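Search this site Menu Close

Sindance Robotics Club
Minutes of the project meeting, May 2021

Present: nine members, two by call. Quorum met. Minutes of the February meeting accepted with one correction: the spare finger set was ordered from Muvero, not Plurov.

1. Hand-held gripper, status
Both units assembled. Unit 1 passed the grip cycle test at 3000 open/close cycles with no visible wear on the finger pads. Unit 2 has play in the left finger and is withdrawn from recording until the pivot is replaced.

2. Cloth handling task
Target is 400 accepted recordings before the Vávra Cup entry closes. 98 accepted to date. Main causes of rejection:
- fingers closed before reaching the fabric
- second layer picked up with the first
- recording stopped early

Agreed that a grasp counts as valid when the cloth is held between both fingers and lifted clear of the surface. Folded stacks are excluded for now. Operators are to pause for two seconds after closing the fingers.

3. Recording locations
Home recording continues. Beds, mats and tables are all acceptable as work surfaces. The proposal to require a plain background was discussed and dropped. Patterned surfaces stay in the set and are to be noted in the log.

4. Software
Plurov import script now skips files with missing timestamps. Timing offset between finger position and video is still unresolved on long takes. To be tested again with takes under one minute.

5. Budget
Purchase of 12 replacement finger pads approved. Request for a third gripper deferred to the next meeting.

6. Actions
- Replace pivot on unit 2: hardware group
- Revise operator sheet, item 2 wording: data group
- Repeat offset test: software group
- Confirm cup entry category: secretary

Meeting closed 7:40 p.m. Next meeting by call, link to be sent to the members' list.

We use cookies to improve your visit. Accept Settings

Contact | © 2021 Sindance Robotics Club | Back to top

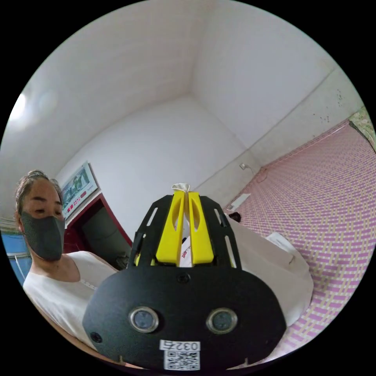
Item 2: white cloth held between the gripper fingers, patterned mat behind.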